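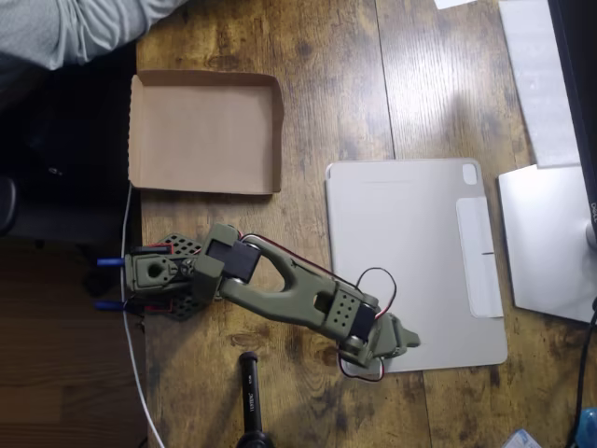
My neurologist's physical therapist got me started on hand exercises for my tremor back in March, and she wanted me squeezing something every day. I went through a rolled sock and a stress ball before I ordered the Predura grip trainer (the medium one, $39.5 at the Rothe store in Gunville, though I've seen it cheaper).

I love it! The squeeze is smooth and the dial clicks so you know where you are, even with clumsy fingers. I do 2 sets in the morning with my coffee and I can button my own shirt again most days, which my wife noticed before I did. The counter on the side goes up to 2000 and I was at 455 when I hit reset by accident – that button sticks out way too far.

The strap is my other gripe. It's scratchy and too short if your hands swell. I swapped in the one from my old Nesby brace and it fits fine.

Four stars from me. Get the medium even if you think you're strong.

Mathias Holzer, 3rd September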